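How a Box Keeps Things Safe

Suppose you have a glass ornament, and you want to keep it until next winter. You could put it in a drawer. Every time the drawer opened, the ornament would roll and bump the back. After enough bumps it might crack. A storage box with a lid is a better place for it.

A storage box has a bottom part and a lid. The bottom part holds your things. The lid keeps out dust and stops things from falling out if the box gets tipped. Many boxes are made of plastic, which is light and does not soak up water the way cardboard does.

What goes inside matters too. Foam is full of tiny pockets of air. When you press on it, the pockets squash, and when you let go, most of them puff up again. If a box is bumped, soft foam squashes a little and takes some of the push, so less of it reaches the thing you packed. A raised part in the middle can make two spaces, so that two things do not knock together.
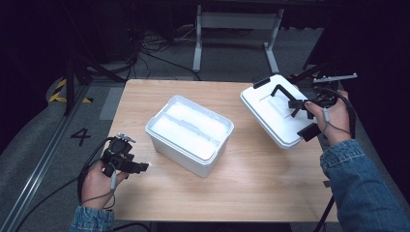
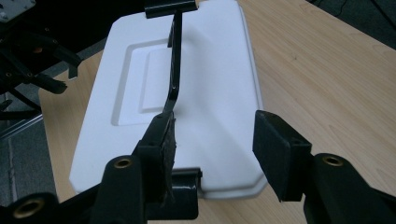
First picture: an open box with white padding inside and its lid lifted to the right. Second picture: a white lid lying flat on the table, with a black clip and a black handle.

Look at the shape of a lid the next time you pick one up. Many have a rim around the outside. The rim helps the lid sit in the right place, and it makes the lid stiffer. A flat sheet of thin plastic bends easily, but a sheet with raised edges or a panel pressed into it is harder to bend. You can test this with paper. Hold a flat sheet by one end and it droops. Fold up the two long sides and it stays much straighter.

Clips are small parts that hold a lid down. Usually one end of a clip hooks over an edge, and you push until it snaps. To open it, you pull the clip away from the edge first — pulling on the lid while it is still clipped can break the plastic.

Try it yourself

You will need a box with a lid, a soft towel and a ping-pong ball.

Put the ball in the empty box and close the lid. Tip the box slowly from side to side and listen. Now open it, tuck the towel around the ball and close it again. Tip it the same way. The ball should be much quieter, because it has less room to move.

Words to know

Rim: the outer edge of something, such as a lid or a cup.
Foam: a soft material with many small air pockets in it.
Clip: a part that holds two things together and can be opened again.

Written by Nasrin Mousavi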